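常见问题:Falton 家庭烹饪课
报名、上课、食材和退款方面的问题都整理在这一页。找不到答案的,可以给教务邮箱写信,或者上课时直接问老师。

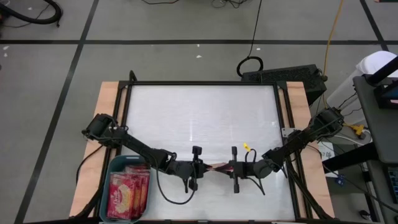

一、报名与费用

零基础可以报名吗?
可以。入门班从握刀、切洋葱、煮米饭开始讲,不要求有任何做饭经验。以前的学员里有连煤气灶都没开过的,也有做了二十年饭、想把刀工重新学一遍的。如果您已经会做几道家常菜,建议直接报基础班,入门班的前三节课对您来说会比较慢。

入门班、基础班、进阶班有什么区别?
入门班讲基本功:切配、火候、调味、蒸煮炒。基础班以菜为单位,每节课做两道菜,一道热菜,一道汤或主食。进阶班讲面点、高汤、酱汁和整桌菜的安排,要求学员能独立完成一道炒菜,并且会自己判断油温。三个班都可以单独报,不需要按顺序上。

每个班上多少节课?
入门班和基础班都是14节,每周一节。进阶班的节数每期不同,以报名页面上写的为准。

学费多少?包含什么?
入门班1,827元,基础班2,816元。学费包含全部课时、课堂用的食材、调料、讲义和围裙的使用。刀具和锅具由教室提供,不需要自己带。进阶班的食材费另算,开课前会把清单和价格发给大家。

可以分期付吗?
可以分2次付。报名时付一半,第五节课之前付另一半。逾期没有付清的,座位会让给候补名单上的人,已经上过的课按单节价格结算。

可以只上一节试试吗?
每期入门班的第一节课开放试听,需要提前登记,交一份食材费。试听之后决定报名的,食材费从学费里扣除。基础班和进阶班不设试听。

两个人一起报名有优惠吗?
没有。我们每个灶台只安排两个人,双人报名会尽量排在同一个灶台,价格不变。

下一期什么时候开?
秋季班十月开课,名额在开课前放出。晚间班从晚上七点上到九点半,上午班从九点半上到十二点。

二、上课

在哪里上课?
Jindham 校区二楼。一楼是办公区和仓库,不对学员开放。从正门进来后走右手边的楼梯,电梯只到三楼以上。开车来的请停在后面的停车场,路边的位置晚上七点以前限时。

课由谁来教?
入门班和基础班由 Lajos Major 老师主讲,进阶班由他和一位面点老师轮流上。Major 老师在餐馆后厨工作多年,讲课用中文,讲义也是中文,个别食材会附上英文名,方便大家去超市找。

一节课是怎么安排的?
先讲解和示范,时长四十分钟左右,然后大家回到自己的灶台动手做。做完以后一起试菜,老师逐个点评。最后是洗碗和收拾台面,每个灶台自己负责。请不要提前离开把碗留给搭档。

可以拍照或录像吗?
示范环节可以拍照,可以录自己用的短视频。请不要把整节课录下来发到网上,也请不要拍到不愿意出镜的同学。

需要穿什么?
平底防滑的鞋,脚趾不能露在外面。袖口宽大的衣服请挽起来或者换掉。长发要扎好。戒指和手链建议放在家里,和面的时候很不方便。

迟到了怎么办?
迟到十五分钟以内可以直接进教室。超过十五分钟的话,刀工和火候的安全说明已经讲完,需要等到试菜环节前由助教补讲,才能使用灶台。

缺课可以补吗?
一期内可以补两节课,补到同级别的另一个时段。请至少提前一天写信说明,信里写清楚姓名、班级和想补的时段。不来也不通知的,不安排补课。

孩子可以一起来吗?
成人班不接受未满十六岁的学员,也请不要带孩子在旁边等。亲子班每年暑假开,单独报名。

三、食材与饮食习惯

我对某种食物过敏,能上课吗?
大部分情况可以。请在报名表里写明过敏的食物和严重程度。花生、坚果、虾蟹、鸡蛋、牛奶这几类,我们可以在您的灶台上换成别的食材。但教室是共用的,同一时间别的灶台可能正在使用这些食材,我们不能保证完全没有接触。对花生有严重反应的,请先咨询医生再决定。

吃素可以报名吗?
可以报入门班。入门班里有四节课以肉或鱼为主,那几节会给您准备豆腐、菌菇或者面筋,做法尽量接近。基础班里肉菜比例较高,替换以后有些菜和原来差别很大,建议先看课程表。

不吃猪肉呢?
请在报名表里写明,我们换成鸡肉或牛肉。锅具是共用的,每次用完都会清洗,但没有专门分开的锅。

做好的菜可以带走吗?
可以。请自己带饭盒,最好是带密封盖的。教室不提供一次性餐盒。汤类请用保温桶装,用塑料袋装汤带上公交车的情况发生过,结果不好。

课堂上用什么米、什么酱油?
米用 Sun 牌长粒米,酱油用生抽和老抽各一种,牌子会写在讲义最后一页。家里用别的牌子完全可以,只是咸度不一样,第一次做的时候盐先少放一些,尝过再加。

四、回家练习

家里是电磁炉,学的东西用得上吗?
用得上。教室里一半是燃气灶,一半是电磁炉,报名时可以选。电磁炉炒菜的主要问题是锅一离开炉面就断热,所以不要颠锅,用铲子翻就可以。每次下锅的量也要少一点,一盘青菜分两次炒,比一次堆满锅要好。

要买什么锅?
先不要买。上完第四节课再决定。如果家里已经有一口不粘平底锅和一口汤锅,入门班的内容都能做。想添一口炒锅的话,碳钢的比较合适,三十二厘米,单柄。开锅的方法在第四节课讲。

刀呢?
一把中等大小的菜刀,加一把小水果刀就够了。刀不需要贵,但需要磨。教室有磨刀石,每节课开始前半小时可以来用,请自己带毛巾包好刀。

为什么我在家炒的青菜总是出水?
常见的原因有三个:菜洗完没有沥干,锅不够热,盐放得太早。洗好的菜至少沥二十分钟,或者用甩干篮甩一下。锅烧到油面有细纹再下菜,大火翻到叶子变软,起锅前再放盐。

米饭总是太硬或太烂怎么办?
先把量米和量水的杯子固定下来,每次都用同一个。长粒米从一杯米配一杯又四分之一的水开始试,下次按口感加减一点。煮好以后不要马上开盖,焖十分钟,再用饭勺从底部翻松。

红烧肉炖了两个小时还是柴,哪里出了问题?
多半是肉选得太瘦,或者一直开着大火。五花肉要选肥瘦层次分明的,切成三到四厘米的块,切小了容易干。焯水以后下锅煸出一点油,加热水,不要加冷水。烧开以后转小火,汤面只冒小泡就可以。最后十五分钟再开大火收汁。

高汤可以冻多久?
家用冰箱冷冻三个月以内用完为好。放凉以后撇掉上面的油,分成小份装盒,在盒子上写日期。用冰块盒冻成小块也方便,炒菜时放一两块。

讲义丢了能补吗?
可以到前台领,每人每期免费补一份。电子版在学员页面下载,登录用的是报名时填的邮箱。

五、退款、转班与其他

报名以后不想上了,能退款吗?
开课前七天以上,全额退款。开课前七天以内,退学费的八成。开课以后到第三节课之前,扣除已上的课时,退剩余部分的一半。第三节课以后不退款,但可以转给别人。

怎样转给别人?
写信告诉我们对方的姓名、联系方式和饮食禁忌。每个名额在一期内只能转一次。

入门班上了两节觉得太简单,能换到基础班吗?
基础班还有空位就可以换,补差价。没有空位的话,可以排到下一期,已付的学费全部保留。

课程会取消吗?
一个班报名不满六人时会取消,开课前五天通知,学费全额退回。因停电或天气停课的,课程顺延一周。

有礼品卡吗?
有,可以在前台买,也可以在网上买。礼品卡两年内有效,可以用于任何班级,不能兑换现金。

在 Wora 超市出示学员卡有折扣吗?
没有。有几位学员问过这件事,可能是和另一所学校弄混了。

团体活动可以包场吗?
可以,最少八人,最多十六人,需要提前三周预约。菜单从我们给的四套里选一套,可以替换其中一道菜。自带酒水不收费,但上灶台的人在做菜期间请不要喝酒。

东西落在教室里了怎么找?
前台有一个失物箱,保留一个月。饭盒和保温桶最多,请在盖子上写名字。里面还有食物的饭盒只保留到第二天中午。

学完有证书吗?
上满十二节课的学员可以领一张结业证明。它只说明您上完了课程,不是职业资格证书,不能用来申请厨师工作。

怎么联系你们?
写信最快,工作日一般当天回复。前台电话在上午十点到下午六点有人接,上课时间可能占线。换时段、补课和退款请一律写信,电话里说的我们没有办法留记录。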